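In praise of the see-through tub

I have owned wicker baskets, shoeboxes and one very handsome tin, and I would swap the lot for a couple of clear deli tubs. There, I've said it!

My subject is small crumpled rubbish, the wrappers and bits of printed paper that gather on a table by Thursday evening. They weigh nothing and they take up the whole room. Put them in a tin and you forget them for 20 weeks. Put them in something clear and you can see how you're getting on, which I find wonderfully cheering.

My friend Mhairi Galbraith thinks one big bin does the job. I say two tubs, side by side, in the middle of the table where everyone can reach. One always fills faster, and I love that (I root for the slow one). And crumpled paper is such good stuff to look at through plastic, all folds and half-words, especially when it's a nice pale green with dark lettering.
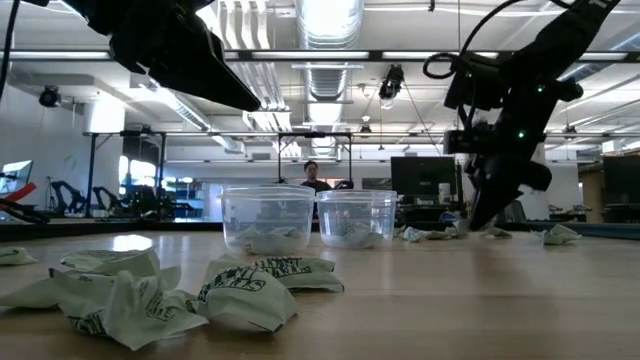
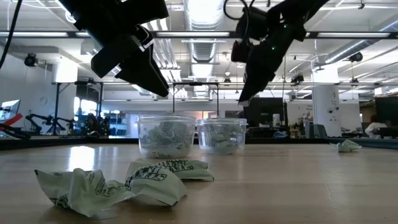
Pale green wrappers, two clear tubs and a light-coloured table.

What about lids?

Leave them off, I beg you. A lid turns a quick job into a chore, and I've watched perfectly tidy people walk away from one. Dolores Benavides keeps hers in a drawer and hasn't opened that drawer since June. Tip the tubs out when the paper reaches the rim, give them a rinse and put them straight back on the table.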